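# How a Robot Hand Learns to Close

If you have ever picked up a grape without squashing it, you have done something that takes a robot builder many, many evenings to copy. I know this very well, because I have spent a good part of the year on a robot hand in the shared workshop at Plisthorpe, and grapes are still a bit of a sore subject.

The workshop is one long room over a bicycle shop. Anybody in town can join, and people come in to fix lamps, carve spoons and sew costumes. At our end of the room we build a robot called Sumiro. The name was picked by my friend Cayetano Sotomayor, who does most of the wiring and who also gets to name things, as that was the deal we made when he agreed to do the wiring.

Let's start with your own hand, as it is the best one you will ever get to study. Hold it up and bend one finger slowly. You will see it fold in three places. Those folding places are called joints. Now put your other hand around your forearm, just below the elbow, and wiggle the finger again. Do you feel something moving in there? That is a muscle, and it is a long way from your fingertip! Your muscle pulls on a sort of strong cord, called a tendon, which runs through your wrist and into your finger. When the cord is pulled, the finger bends.

Robot builders looked at this and thought it was a very good idea. Some robot hands have motors in the arm, pulling on cords, just as your muscles do. Others have tiny motors tucked right inside the fingers or the palm. The first way keeps the fingers light, but the cords can stretch and need tightening. The second way has no long cords to fuss with, but everything has to be very small, and small things are fond of rolling under workbenches. (I once spent 40 minutes looking for one screw. It was in my shoe.)
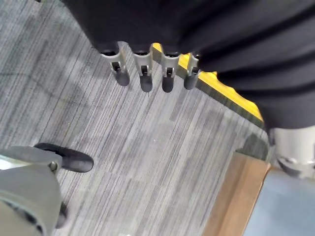 A robot finger needs a skin of sorts, and builders usually call it a shell. The shell has two jobs, and they pull against each other a little. It has to keep dust and crumbs and curious thumbs away from the parts inside, and it also has to let those parts move. If you made a finger out of one solid tube it would be beautifully protected, and it would never bend at all. So a shell has gaps in it. Look at the small slots near the middle joints of the gray fingers, where you can see some darker pieces inside. Look at the very ends as well, and you'll find that the tips are dark and rounded. A round tip is kind to whatever it touches, because there is no sharp corner to dig in, and it can meet a cup or a ball from many different angles.

Now, what about those grapes? A motor by itself does not know what a grape is. If you tell it to turn, it turns, and it will go on turning until you tell it to stop or until something gets in the way. So the hand needs to feel. One way to do this is to measure how hard the motor is working. When a finger is closing on plain air, the motor has an easy time. When the finger meets something, the motor has to work harder and uses more electricity, and the computer can notice that. It's a bit like pushing a shopping cart with your eyes shut. You would know at once when you had bumped into a wall (please don't try this in a real store).

Once the computer can tell that a finger has touched something, we can give it rules. Our rules for Sumiro are kept in a program that we named Cirillo, and the most important part goes like this:

1. Close slowly.
2. When a finger feels a push, slow down even more.
3. Squeeze a tiny bit, then wait.
4. If the thing is slipping, squeeze a tiny bit more.

You can try being the robot yourself. Put on a pair of thick winter gloves and ask a friend to hand you an egg (a boiled one, please, or you will be mopping). Shut your eyes and pick it up using those four rules. It is harder than it sounds, and you'll start to see why I talk about grapes the way I do.

We keep a notebook of every practice grab, good and bad, and by the end of August there were 532 of them written down. Plenty of those say things like "dropped" or "missed" or, in Cayetano's handwriting, "jam." We write down the bad ones just as carefully. If you only remember the good tries, you can't find out what was different about the others, and that difference is usually the very thing you need to fix.

There is one more rule, and it is for people. Keep your fingers out of a robot hand while it is switched on, even if it is sitting perfectly still, and ask a grown-up to show you where the stop button is before you do anything else. Ours is big and red, and Cayetano has us all practice reaching for it.

Next we want Sumiro to pick up a paper cup with water in it, and Cayetano is already putting towels down – quite a lot of towels.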